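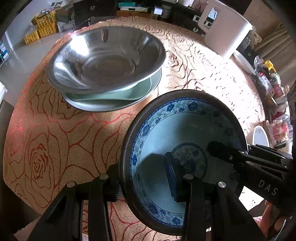
九月还在吃凉拌菜

先说一声，上一期写完拌黄瓜，我收到的回信比整个夏天加起来都多，问什么的都有，问醋的、问辣椒油的、问我到底吃不吃香菜的（吃，而且放很多）。所以这一期干脆接着聊凉拌，聊到哪儿算哪儿。

我们家的凉拌菜季其实特别长。小时候在北方，我妈的规矩是暖气来了才停，停也停得不彻底，白菜心一下来，又切丝拌上了。搬到 Endidside 以后没有暖气这个分界线，我就更没谱了，九月照吃，十一月也照吃，只不过天一凉，手就不自觉地往花椒油那边伸。

先回答问得最多的：拌菜出水怎么办。

黄瓜我现在基本不切，拍。刀放平了一巴掌下去，裂开，再斜着剁几刀。拍完先撒一点盐，在盆里放着，我一般去剥蒜，蒜剥完切完，黄瓜底下就汪了一层水，倒掉，再放别的。别用手使劲攥，攥过的黄瓜跟抹布一样，嚼着没意思。要是做了准备带去朋友家吃的，那就菜归菜、汁归汁，汁装小瓶子里，到了再倒。这个道理我是在公交车上学会的，包里漏了一路的醋，那个包到现在夏天拿出来还有味儿。

萝卜丝不一样，萝卜丝可以杀久一点，而且我会放糖。先糖后盐，糖多盐少，萝卜那股冲味儿能下去不少。胡萝卜我不爱生拌，总觉得像在完成任务，焯一下，十几秒就捞，过凉水，甜味就出来了。

豆角千万煮透！每年这个时候我都要啰嗦一遍。煮到颜色从鲜绿变暗，咬一口里面没有生豆子味儿再捞。想要翠绿好看的，请去拌芦笋，不要拿豆角冒险。

再说醋。有人问我是不是只用陈醋，不是的，我灶台边上常年开着两瓶，一瓶陈醋，一瓶米醋。拌荤的、拌面筋、拌海带，我用陈醋；拌藕片、拌萝卜这种想让它白白净净的，用米醋。香醋我拿来蘸东西吃，拌菜总觉得有点甜，这纯属个人口味，南方的读者先别急着写信骂我。写也行，我都看。

麻酱这件事我得多讲几句。上个月 Euan Ritchie 跑来问我，为什么他家的麻酱越加水越稠，是不是买到坏的了。没坏，接着加就对了！麻酱刚碰到水是会变稠的，会变成一坨像水泥一样的东西，很多人走到这步就慌了，往里倒油，倒完更糟。你一点一点加水，朝一个方向搅，熬过那一阵，它忽然就松了，颜色也变浅。我用温水，快一些。搅到提起筷子能连成线往下流，再放盐、放一点生抽、一点点糖，喜欢的加半块腐乳。韭菜花我是最后放，因为每家的咸度差太多，先尝。

他回去照做了，第二天给我发来一张空碗的照片，什么字都没写。我理解为成功了。

辣椒油那封信比较长，我摘一点来回。写信的读者说她每次泼油都糊，问油温要不要买个温度计。我自己没用温度计，我的土办法是分三次泼：油烧热了关火，先晾一会儿，扔一粒芝麻进去，芝麻马上冒着小泡打转，就泼第一次，出香味；等一等泼第二次，出颜色；再等，泼第三次，出辣味。辣椒面里事先拌一小勺清油，或者几滴水，也能防糊。还有，辣椒面别只用一种，我一般是粗的细的掺着来，粗的好看，细的给味儿。做好盖上盖子放一宿，第二天才好吃，当天的总有一股燥劲儿。

（说到这个，Emance 那家杂货铺的粗辣椒面又断货了，老板说要等到月底。我去了三趟，三趟都空着手出来，第三趟买了一包冰糖安慰自己。）

下面这个方子是这期的正经内容，上周末刚做过，趁我还记得清楚写下来。

老虎菜配豆皮

豆皮切细丝，水开了下锅，放一小撮盐，烫到软就捞出来，沥着，别过凉水，让它自己凉，过了凉水豆腥味反倒重。青椒挑薄皮的那种，去籽切丝，手上沾了辣千万别揉眼睛。洋葱切丝，嫌辣的泡一泡冰水。大葱只用葱白，斜着切，越薄越好。香菜切段，梗子留着，梗子最香。

料汁是生抽两勺、米醋两勺、糖半勺、盐看着给、香油几滴，想吃辣就舀一勺辣椒油，连底下的渣一起舀。找个大点儿的盆，越大越好拌，我见过太多人在小碗里拌菜，一边拌一边往外掉，最后桌子吃的比人多。先放豆皮，倒一半料汁抓匀，让豆皮喝一会儿汁；要上桌了再放青椒、洋葱、葱丝和香菜，倒剩下的一半，翻几下就行。

花生米最后撒，一定最后！放早了皮就软了。炸花生米要冷油下锅，小火，听着噼里啪啦的声音稀下来就关火，这时候看着还有点浅，别怕，余温会接着走。捞出来趁热喷一点白酒，能脆好几天，如果能剩好几天的话。

剩菜呢？拌过的叶子菜我不留，当顿吃完，吃不完就少做。豆皮、海带、木耳这几样，放冰箱里第二天还能吃，汤汁捞掉一些，补点醋就又精神了。木耳还得多说一句，泡木耳泡够了就拿出来，别在外头泡过夜，想提前泡就放冰箱，泡太久的、发黏的、有怪味儿的，直接扔，别心疼。

有读者问能不能写一期不带醋的凉拌，家里老人胃酸。能写，我正在攒。葱油的、麻酱的、蒜泥的都行，茄子蒸了撕成条拌蒜泥和一点猪油，我姥姥就这么吃，一滴醋不放，配小米粥，我现在想起来都饿了。这期写不下，先欠着。

几件杂事

这份小报 Skutatance 的订阅数这个月到了 3,232，我跟我妈报喜，她问我这些人是不是都会做饭。我说大概一半一半吧，她说那你写慢点，写细点。所以这期比平时长，你们要怪就怪她。

旧文整理的事，我答应过好几个人了。第 12 期的泡菜坛子和第 21 期的手擀面都有读者说链接打不开，我重新发过一遍，还打不开的话直接回这封邮件，我把全文粘给你。泡菜那期里盐水的比例我写得有点含糊，重发的那一版改清楚了，按新的来。

Gruber 那把刨丝器的事也有人追着问，就是我夏天念叨要不要买的那把。买了。刨土豆丝很好，刨黄瓜不行，黄瓜一上去就成了泥。我现在土豆用它，别的还是用刀，切得粗细不匀，吃到粗的算自己运气不好。护手的那个小配件一定要用，我食指上贴着创可贴给你们打的这些字。

下期打算写土豆丝，热的凉的都写，凉的那种要先泡掉淀粉，再飞快地焯一下，火候差一口气就面了。谁家有不放花椒的做法，请务必告诉我，我有个朋友一吃花椒就说嘴唇在跳舞，每次来我家都只能捡花生米吃。信请在周六之前发过来，我周六晚上坐下来写，一般写到困为止。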